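**Progress report to Uddale Fund — household jewelry sorting, Waltau group**
14th August
Prepared by Rezaul Mollah, for Tamsin Esposito
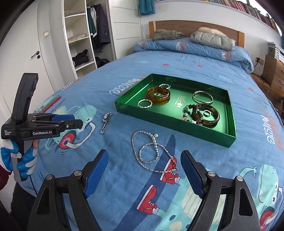

*Bangles, rings and a beaded bracelet in the green tray, bedroom task.*

Dear Tamsin,

I send you the second report of this year. The first one, in May, covered mostly the kitchen, so this time I write mainly on the bedroom and the small items kept there.

**What was done**

In this period we worked on jewelry and other small belongings that people usually keep on the bed or the dresser while they tidy. We finished 305 sorting rounds. Each round starts with the pieces mixed in one open tray, and they must be placed by type: bangles together, rings together, beaded pieces apart. The shallow green tray, the one with gold characters on the bottom, is now our standard tray for the bed. The raised sides are useful, as a comforter is soft and the small pieces roll.

We also wrote a sorting list of 12 lines for the people who do the rounds. It is in English, and the Ďurica house has asked for a second language. I did not start on this yet.

**What was difficult**

The rings take most of the time. A small silver ring can lie inside a bangle, or on top of one, and then it is easily moved together with it. We changed the list in such way that rings are always taken first. The slim silver bangles are also slow to separate when they lie flat against the metal. The thick amber-brown ones give us no trouble.

Another matter is the light. The tray is glossy and it reflects, and in some rounds the silver pieces were hard to tell from the reflection. We now close the curtain before starting — it helps, but I would like a better lamp.

**Costs**

We are within the budget for this part. The trays and storage boxes from Cikura were paid in full. The lamp is not in the plan, and I ask for your permission to take it from the amount left for boxes.

**Next period**

- 30 rounds with necklaces, which we have avoided until now because the chains tangle
- the second language version of the sorting list
- a short visit to the Ďurica house, if the date suits them

I would be thankful for your answer on the lamp before we begin with the necklaces.

With kind regards,
Rezaul Mollah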